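**Tralon shape blocks and work board**
Sold by Dramham. Item group: sorting and tabletop.

The Tralon set consists of solid-color shape blocks and a flat rectangular wooden board. Shapes include star, heart, cube and cylinder. A shape may appear in more than one color, so the set can be sorted by outline or by color without changing pieces. Blocks and board are ordered separately, and either can be replaced on its own.

Blocks are extruded forms: the outline is constant from top to bottom, and the piece rests flat on its base. The top face is textured. On the stars this takes the form of fine ribs; the cube has a slightly raised rim with the texture inside it. Edges are left as formed. Color runs through the material, so a scuffed corner does not show a second color underneath.
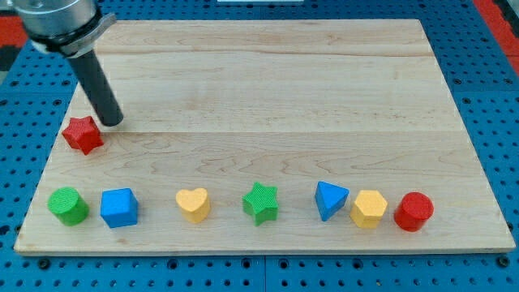

The board has no recesses or printed outlines. Pieces can be set in a row, grouped or placed singly at any angle. It needs a level surface beneath it. On perforated panels, check that no pegs or screw heads stand proud under the board before loading it. For fixed setups, use 2 Wevitz edge clips on opposite short sides; clips are not included.

**Care**

Wipe blocks with a damp cloth and mild soap. Use a soft brush on the ribbed faces, where dust collects first. Do not put blocks in a dishwasher. The board should be wiped only, never soaked, and dried upright. Light sanding with the grain is acceptable if the surface roughens.

**Storage**

Blocks fit the Obi shallow tray in a single layer. Stacking is possible but not advised for long periods - star points can mark the face of the piece below. Store the board flat or fully vertical. Leaning it at an angle for months may cause a bow.

**Ordering**

Replacement blocks are sold by shape and color. State both on the order. Allow some 2 weeks for single pieces; complete sets normally ship sooner. Orders received after noon on Monday go out with the next pickup.

Technical questions: Þórey Thygesen. Orders and returns: Carter Gagnon.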